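Draltance releases place-setting and clearing guide for shared worktables

MEDIA RELEASE
For release Monday, 12 noon

Draltance has released Citier, a written layout guide for meal trays used at shared worktables. The guide sets positions for tray, plate, cup and cutlery, and covers personal items left on the same surface. It replaces the loose-leaf notes issued to Draltance sites last December. 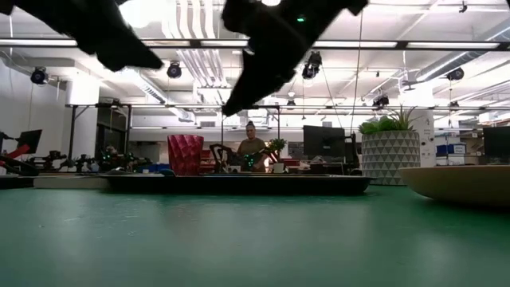
Page last changed: Monday, 9:40 am

Citier applies to tables with a coloured central work surface. The tray is placed first, towards the far edge, and stays in position until the table is cleared. Bowls that are not part of the setting are kept off the tray. Plants may remain on the table provided they stand clear of the tray rim.

The guide runs to 38 pages and lists 157 approved items by shape and outside dimension. Colour is not specified. Sites may combine cutlery with handles of different colours, and existing stock does not need to be replaced.

"Most of the queries we received concerned the cup," said Edileuza Pimentel, author of the guide. "It now goes at the upper left corner of the tray, with the fork and spoon below it and the plate to the right. Books and papers go beside the tray, lying flat."

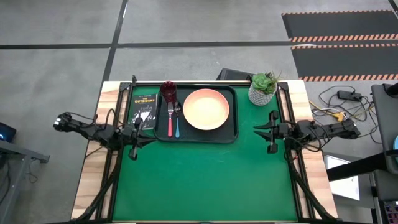
Tray with plate, tumbler, fork and spoon; paperback at left, potted plant at rear right.

Clearing follows a fixed order: cutlery, plate, cup, tray. Section 2 deals with tables fitted with side and rear rails, where the tray is to be lifted over the rail and not slid against it. Wooden side panels are wiped along the grain with a damp cloth and dried by hand.

The dimension tables were prepared by Barbosa and the printed edition is supplied by Pronov. Nearly 12 weeks of comment from Draltance sites preceded the final text. A laminated summary card is available on request through site offices.

Media enquiries: Edileuza Pimentel, Draltance

ENDS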